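Home Ask Browse Unanswered Members Log in

Left hand keeps closing early on the small pegs, two arm setup, demo in April

Benedito Rocha

ok writing this fast before they lock the lab. Student club, we're doing the assembly task for Dakgate this year. Two arms, multi-finger hands, white board with blue parts, you pick a part and put it where it belongs. Robot is called Zena, we didn't name her, last year's group did.

Big parts are fine. The fat cylinder goes in its slot nearly every go. Gear part with the stem on top, also fine, there's plenty to grab. The problem is the thin pegs on the left side of the board, next to the small raised panel. Hand comes over, fingers start curling, and they close above the peg or knock it with the side of a finger. Then the peg is lying down and that's a dead run, we have no pickup from lying.

What we have:
- hand pose comes from head camera only, no wrist cams
- trained on our own demos, 832 of them, mostly me and one other person driving
- control loop at 200, camera slower than that obviously
- Pernamico for the planning part, stock config except the joint limits
- same pegs, same board the whole time, we only move the board a little between runs
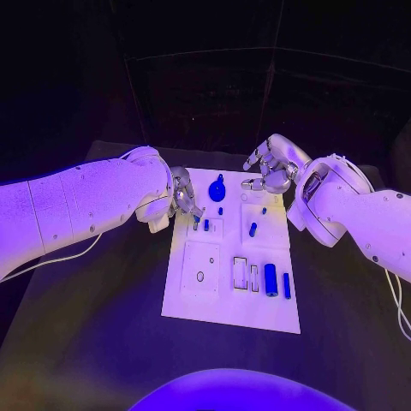
Left hand over the small peg, right hand clear of the board.

So at that height the fingertips are right on top of it and you'd think it just has to come down and pinch. Sometimes it does! Then next run, board in the same place as far as I can tell, and it closes up in the air like it thinks it already has it.

Tried so far: retrained with only the peg demos (worse, and then it forgot the gear). Slowed the approach to half, which helped a bit but the runs take forever and we get timed at Dakgate. Put tape marks on the table so the board goes back to the same spot. Changed the finger preshape so the thumb starts lower, no differnce that I could see.

Also there is some sag in the left arm I think? When it's reached out far to the corner the hand feels lower than what the joint angles say. But if it was only sag it would be hitting the peg every time, and closing early is a different thing. Or both, I don't know.

Right arm never has this. But the right arm also has easier parts, so maybe that says nothing.

Questions really are
1. is this a depth problem from the single camera, or a timing problem
2. do I need more demos or better ones
3. can we do it without buying wrist cameras, the club has no money left after the shipping

Edit: somebody asked in chat where the hands are on the other part of the approach. Left one comes in over the top left corner with the fingers pointing down, right one waits over the top right. Neither is holding anything at this point.

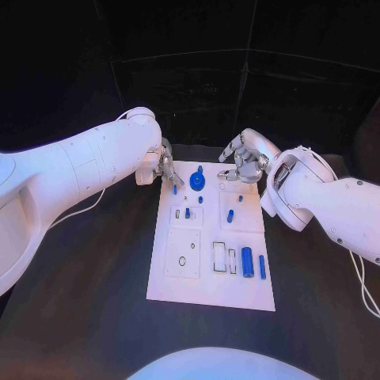

Mojtaba Bagheri

Check timing first, it's free. Had nearly the same thing on a two arm rig at Valentini and spent weeks blaming depth. Our images were arriving 200 ms behind the joint readings. For a big part you never notice. For a thin peg the policy is looking at where the hand used to be, and whether it closes early or late depends on how fast it was moving when it got there. Would also explain why going slower helped you.

Easy test. Tape something bright to a fingertip, wave the arm side to side, record both streams, plot where the fingertip is in the image against where the joints say it is. If one curve is shifted, there's your delay. Fix the timestamps at recording, NOT after, and yes, that means your old demos are off too. You can shift them if the delay is constant. If it wanders you're redoing them, sorry.

Second thing, look at your own driving. When a person does the demos they tend to start closing the fingers on the way down, everyone does, it feels natural. The policy copies that. It learns "close at about this height" and never learns "close when the peg is between the fingers". Go back through the peg demos and see at what height the fingers start moving. I'd bet it's all over the place, and different for the two drivers.

What we did was make a rule for the drivers. Come down, full stop, then close. Boring to do. We threw out every demo that broke the rule and ended up with a lot less data and it worked better. Keep your gear and cylinder demos mixed in when you retrain or it'll forget them again like you saw.

On the sag: put the arm out to that corner with the board off, measure fingertip to table with a ruler, compare to the model. Do it at a few spots. Takes half an hour. If it's a few mm then add a correction by reach, doesn't have to be clever.

No wrist cams needed imo. Nice to have.

gripshift

more data. we had the same and got up to 2969 demos and it went away. dont know why

Benedito Rocha

@gripshift we have until April and two drivers so that's not happening lol. but thanks

@Mojtaba did the fingertip test tonight with orange tape. There IS a shift. Not as big as yours, but it's there, and it's bigger on the left than on the right, which I did not expect at all. Left hand goes through a different usb hub. Moving it to the same one tomorrow and running again.

Also went through some of the peg demos and yeah. I close on the way down. The other driver waits. Mine are most of the set. Kind of embarassing

Mojtaba Bagheri

Ha, everybody's demos look like that. Different hub would do it. While you're in there check that both hands are stamped by the same clock, on ours each hand driver put its own time on and they drifted apart over a long session. Reboot made it look fixed, then an hour later it was back.

If you redo the pegs, don't do them all in one sitting either. By the end of the evening you'll be closing on the way down again. Swap drivers every twenty or so, and move the board more than "a little". A couple of cm and some rotation. With tape marks it's probably learning the tape marks.

orlo_b

Slightly different answer. Have you thought about adding a check after the close instead of making the close perfect? Read the finger joint positions. If the hand closed further than the thickness of a peg it has nothing, so open, go up, try once more. We do this in Pernamico with a condition on the grasp step, no training needed. Costs you a few seconds when it fails and nothing when it doesn't. Read the rules first though, at some events a second try counts as a touch. I haven't done Dakgate so don't know how they score it.

Doesn't help if the peg's been knocked over. For that I'd come in a bit higher and straighter down on the left side. Side-on contact with a loose peg is always going to tip it.

Benedito Rocha

Rules say retries are fine as long as no one touches the board, just checked. Adding that now, it's like ten lines.

Same hub for both hands done, shift on the left is down to the same as the right. Haven't retrained yet. Will post the numbers when I have them, lab closes at 9.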